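Weltent Building, second floor workrooms
Interior surfaces and egress checklist
Inspector: Widad Abou Jaoude
Date: 2/8/23

1. Exit door and hardware: PASS
Comment: Door opens fully with one motion. Closer adjusted at the July visit and still holding.

2. Aisle width, 48 inches minimum: PASS
Comment: Measured at the narrowest point. Keep carts out of the aisle at end of shift. 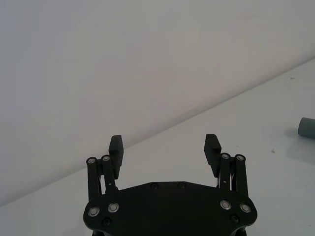

3. Wall finish and wall base: PASS WITH COMMENT
Comment: Brannigan repainted under work order 200 and the paint data sheet is on file. Check for blisters, cracks and staining at bench height, where splashes collect. The light gray wall behind the white tabletop is plain and smooth, and that is the standard to hold the other walls to. Wall base in the corridor is loose at 2 corners. Re-glue.

4. Fire extinguisher: FAIL
Comment: Gauge in range, tag missing. Zunau to replace the tag and confirm the last service date in writing. Item stays open until the letter is received.
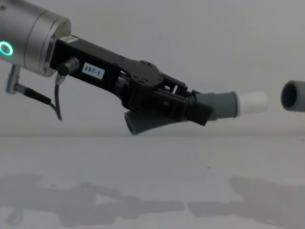
The same applies to the extinguisher at the stair landing, which has a tag but no initials for the last 3 months.

5. Emergency lighting: PASS
Comment: Sarkus unit over the door held for the full test. Lens dusty; wipe at next cleaning.

6. Electrical panel clearance: PASS
Comment: Floor marking worn. Repaint.

Open items: 3 (corridor), 4, 6 (marking)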